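I own 16 spice tins and I could not, under oath, tell you what is in more than half of them. They came from the Skelell shop in Grirkmont, back when I believed matching containers would make me a person who toasts cumin seeds. The tins have held up fine. The person never arrived.

What finally got me to sort them was Beatriz Pinheiro, who came to dinner in August and asked for the paprika. I handed her a tin. She seasoned her eggs with what we later agreed was cinnamon, ate all of it, and mailed me a sheet of labels. I consider this the rudest gift I have ever received, and I've used almost the entire sheet.

Beatriz's rule is that a spice gets a number and the number goes on a list inside the cabinet door. Mine has grown a second layer of numbers in parentheses for things I bought twice because I forgot I had them. There is a lot of parenthesis in my kitchen. Somewhere there is also a third jar of Magalhães bay leaves, and I don't want to discuss it.

So one afternoon everything came out onto the table, packets and all. The packets are the real problem. A tin at least has edges -- a packet folds itself in half and slides behind the rice. I've decided they live in a bin now, and if the bin fills up I stop buying packets. I've made this kind of promise before.
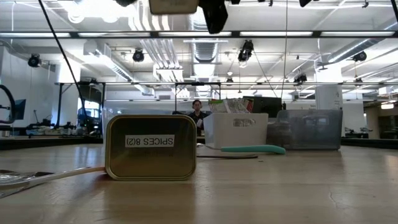

A spice tin, and a teal-handled tool.

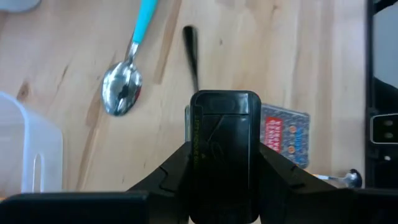

I put the unopened stuff in the pantry and threw out a bag of Ultari fennel that smelled like a drawer. Then I sniffed my way through the tins, which is fun for the first four and after that everything is pepper. Two of them I labeled "ask Beatriz." She has been asked. She said to throw them out, and I said I would, and they're behind the flour.

The list on the door is in pencil for now. I still need a home for the vanilla beans, and somebody has to decide whether salt counts as a spice. I've got it down as number 1 with a question mark.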